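Handout 3: Small Looped Items (Hair Ties, Bracelets, Cords)
Home Organization and Storage, Room 121
Instructor: Vimala Subramaniam

Read before Wednesday's practical. Bring a shallow tray or box lid from home and a mixed handful of small accessories.

1. Scope

This handout covers items that form a closed or nearly closed loop and are small enough to hold in one hand: elastic hair ties, spiral hair ties, beaded and braided bracelets, wristbands, and short cables. Rings and necklaces are covered in Handout 2. Hair clips have no loop but usually end up in the same drawer, so they are treated briefly in section 5.

2. Why loops tangle

A loop catches on anything that can pass through it or hook over it. Three properties matter in practice.

Stiffness. A spiral tie or a wristband holds its shape and can be set down in a chosen position. A plain elastic collapses under its own weight and takes whatever outline it lands in.

Surface. Beads, stones and metal points catch on fabric-covered elastic. Smooth cord does not, unless it is knotted.

Closure. An open clasp is a hook. Close every clasp before the item goes into storage.

3. Container

Use a shallow rectangular tray with a plain, light interior. Depth should be less than the width of your hand. In a deep box the items stack, and a stacked loop has to be pulled out through the others. A white interior makes dark elastics easy to find; a dark or patterned lining hides them. Put the tray on a cloth during sorting so that beads do not roll if one comes off.
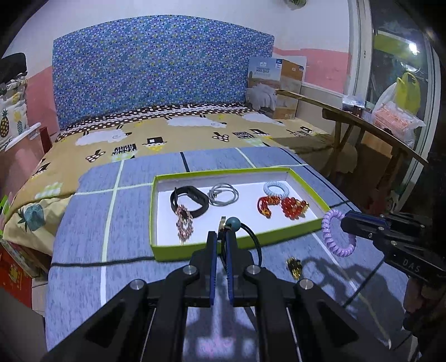 Stiff items go in first, toward the sides. A wristband can be left curled, with the module facing up. Cables are wound into a flat ring of several turns and laid down whole; do not wrap them around another item. Spiral ties take the space along the back wall. Beaded and braided pieces come next, each with its own patch of tray floor. Plain elastics go in last and should not lie across a clasp.

4. Handling

Lift an elastic by one point and let the loop hang. If it carries a bead or a metal joiner, hold it next to that part, where it is less likely to stretch. Lower it until the bottom of the loop touches the tray, then lay the rest down to one side. Dropping it from a height gives a twisted loop, and a twisted loop is harder to pick up again.

To take out a single item, move it sideways first to check that it is free. If a second item moves with it, set both down and separate them in the tray.

5. Clips

Keep clips outside the tray until the loops are placed. Store them closed, in a separate compartment or along one edge.

6. Exercise (in pairs)

a. Sort your mixed items by stiffness, then by surface.
b. Lay out the tray in the order given in section 3.
c. Carry the tray to the next table and back. Note which items shifted.
d. Repeat with the stiff items in the center and compare.

Write up the comparison in roughly 311 words, with a sketch of both layouts. Hand it in with the May assignments.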